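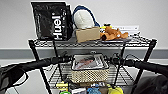 第7册 第11页

2026年2月10日 Vastden二楼工作间

任务还是收架子。上周一直拿积木和空盒子练，今天换成真东西，黑色网架，上中下三层都有货，跟家里玄关那种什么都往上搁的架子已经很像了。我从早上就盼着这一轮，先把结论写在前面：机器能干一部分，比我上个月敢说的多，比Priya希望的少。

起始摆放（给后面复现的人看，别再凭印象摆）：
上层左边立着HEMA的大黑袋子，字是竖着的，从下往上读。袋子右边是米白色针织帽，有一条深蓝的带子绕着它。帽子前面平放一个浅棕色小纸盒，再往右是橙色毛绒玩具，侧躺，下面垫着薄薄的灰色板子。靠墙那张白色的卡片也算在内，不要收走。
中层正中放米色编织篮，篮子上搁透明托盘，托盘里有张打印的照片。
下层比较挤，黄色的毛绒东西放在右侧，小白盒子在中间，旁边是浅蓝色那团毛茸茸的。其余的按架子上现在的样子，不必较真。

目标摆放：软的归中层篮子，硬的归下层，袋子留在上层靠左，立着。规则是Janelle Umali写的，写在一张便利贴上，贴在工位屏幕边上，全文就这么一句。我觉得这样很好。人在家里交代事情就是这么交代的，谁也不会给一份坐标表。

平台用Nekano，夹爪是Fluker的软指那一套，任务规划跑Tarigan的新分支。旧分支我留着没删，在同一台机器上，切换的时候注意看一眼启动脚本，上次有人跑了一下午旧的，日志全得作废（那个人是我）。

上午

第一轮先抓毛绒玩具。一次就起来了！软指包上去的样子特别舒服，几乎看不出犹豫。橙色和浅棕的毛在这个灯光下分得很清楚，分割结果干干净净，连眼睛那几小块深色都没有被当成洞。以前用硬指夹这种东西，总要先压下去再找力，现在直接合拢就行，力的曲线也很平。我把曲线存在共享盘里了，建议每个人都去看看，真的好看。

放进篮子却出了问题。篮子上搁着透明托盘，Tarigan把托盘当成不存在，打算直接从上面放进去。玩具落在托盘上，托盘一歪，照片滑到了篮子边上。严格说玩具确实在“篮子里”的高度范围内，程序给自己判了成功。我和Janelle对着屏幕上那个绿色的勾笑了半天，然后老老实实改成人工判定。

透明物体这件事记一下。深度在托盘那一块几乎全是空的，只有白色的边能认出来。托盘又是斜着的，有反光。照片反而识别得特别好，红褐色和粉色的那几块被标成了“一个平放的物体，可抓取”，于是规划器打算隔着托盘去抓照片。要是换成我家的果盘，大概也是这个下场。下一步想试的办法：看到一圈封闭的浅色边，就先假定中间有底，宁可多绕一下。Janelle说这是打补丁，我承认，但是补丁能让下午接着跑。

第二轮，改完补丁。托盘先端起来，平移到下层。端得很稳，我都想鼓掌。速度慢，单这一个动作就磨了很久，中间停下来重新看了几次，每次停的时候手腕都微微转一下，像人在找角度。托盘放到下层要先腾地方，它不会腾。下层本来就挤，Tarigan报“无可用空间”，然后就端着托盘在那儿等。我伸手把小白盒子往旁边推了推，它立刻接着做完了。

这一步值得多写几句。人收东西，三成的动作是在腾地方，把这个往里塞塞，把那个立起来。我们给机器的任务描述里从来没有“挪一挪”这个动词。抓、放、推、开、关都有，偏偏没有挪。挪的目标很模糊，挪到哪儿都行，只要别掉下去。要不要加一个动作，还是让“推”带一个不固定的终点？Janelle倾向后者，我倾向前者，我们各写一版，比一比。

午饭前跑帽子。针织帽本身很好抓，软指对罗纹的表面抓得牢。麻烦在那条带子。分割把帽子和带子算成了一个物体，抓起来的时候一起走，运气好。再试一次，抓点偏左，只带起了帽子，带子留在网面上，勾住了一根铁丝。Fluker的指尖没有触觉阵列，它感觉不到有东西被勾着，只知道阻力大了一点点，继续往上提。我按了急停。东西没坏，架子晃了一下。

急停阈值往下调。以后凡是带子、绳子、提手这一类，先按会勾住来处理，提起来一小段就停住，看一眼下面还有没有东西跟着，再走。网架是个很坏的对手，到处是能卡东西的格子，可是家里和车间里又到处都是网架，躲不过去的。Priya Rosenthal上次参观回来也说，他们那边备件间清一色是这种架子，扎带头、垫片、标签角，全都往网眼里钻。

下午

Priya过来看，带着她一贯的那个问题：现在能不能放到她们的备件间里去？她要的活儿其实很朴素，夜里把交班时乱放的东西归回原位，早上有人来检查就行。慢没关系。我喜欢她这个“慢没关系”，一下子把很多难题变得不难了。

给她完整演示了一遍，从起始摆放到目标摆放，中途不许碰。全程大约11分钟，我自己来做的话，边聊天边收也用不了多久，这个差距她看得很清楚，倒没有皱眉。结果：

毛绒玩具，进篮子，好。
小纸盒，到下层，好。放得有点歪，边角压着浅蓝色那团，算通过。
帽子和带子，按新规则提一段停一下，一起到了篮子里，好。看它停住、低头看、再继续，我真的很激动，上午刚写的规则，下午就用上了。
托盘，没动。它判定下层空间不够，跳过，并且在最后的报告里写明了跳过。Priya说这条她最满意。她宁愿早上看到一行“这件没做”，也不想在地上捡东西。
袋子，倒了。

袋子要单独说。袋子本来就应该留在左边不动，规划器也确实没有打算动它。问题出在抓纸盒的路上，肘部靠近袋口，蹭到了。袋子是亮面的，皱的，在深度图里一半有一半没有，碰撞模型只建出来下半截，于是上半截在机器的世界里就是空气。倒下来之后它又认不出那是同一个袋子，日志里多出一件“未知黑色物体，横放”，归类为软的，想往篮子里塞。篮子当然装不下。我在它试第2次的时候停掉了。

黑色加反光，再加上一碰就变形，三样凑在一个购物袋上。实验室里练了这么久的盒子和积木，没有一样能教会它这个。我的想法是加入一类“外壳可疑”的物体：只要轮廓里深度缺失的面积太大，就把整个包围盒当成实心，四周再留一圈余量。会损失一些可达空间，在这个架子上应该还绕得过去。Janelle已经在写了，我坐在旁边看她写，忍不住一直插嘴，被请去泡茶。

认东西这边倒是惊喜很多。我没有给任何一件东西单独做模型，全靠通用的识别加一句话规则，它就分清了谁软谁硬。错的只有一件，靠墙那张白卡片，时有时无，白墙前面一张白卡片，换我远远看也会漏。下层那个浅蓝色的，我自己都说不准该叫玩具还是叫布，它标的是“软，可抓取”，对于收拾来说已经够用。名字叫不叫得对，眼下可以先放一放。

跟Priya聊到后面的笔记，趁没忘：
她们的架子上单件重量差很多，Fluker的软指超过一定重量会慢慢滑，我们没测过长时间悬停，得补。
夜里灯是关的。我们今天的灯太好了，又匀又亮，墙也是白的，这种条件下的成绩要打折看。下次关掉一半灯再跑。
交班时的“乱放”不是随便乱，有规律，常用的东西总在手边的那一层。她说可以让白班的人在交班前各拍一张，攒一阵子给我们。这个太有用了，我当场答应帮她们写上传的脚本。
她问能不能顺手擦架子。不能。我说先让它学会不碰倒袋子。

对“机器现在能不能做家务”这个问题，我今天的答案（欢迎在页边反驳）：收拾开放架子上的软东西和小盒子，能，已经能让它自己待着做完；透明的和反光的，要人提前拿走；需要腾地方的，还不行；做不了的时候知道停下来并且说出来，今天第一次让我觉得可靠。去年5月我们还在为抓起一只袜子开香槟，汽水那种，现在坐在这儿嫌它放纸盒放歪了。我喜欢这个嫌弃的速度。

杂项

急停按钮的线又绊到人了，用扎带绑到桌腿内侧，已绑。
Nekano左臂腕部有轻微的咔嗒声，低速时听得到，抬高就没有。先记着，明早空载转几圈录个音发给厂里。
Tarigan的日志时间比墙上的钟快3分钟，对录像的时候要减掉。谁有空把时间同步打开。
软指用酒精擦过，表面粘了不少毛，抓光面盒子前一定要擦，不擦会滑。
共享盘里今天的文件夹按上午、下午分，袋子倒下那一段单独放在外面，起名“袋子”，好找。

待办
Janelle：外壳可疑的碰撞处理，先在仿真里过一遍再上真机。
我：“挪”这个动作的第一版；帽子带子那条规则整理成配置，不要再写死在代码里。
Priya：交班照片，备件间一层架子的尺寸和常见物品重量。
都看一下：人工判定表要不要加一栏“碰到了别的东西但没倒”。今天这种情况有过，表上没地方写，我写在了背面。

架子收工时按上面那段起始摆放复原，袋子重新立好了，明天早上直接从托盘开始跑。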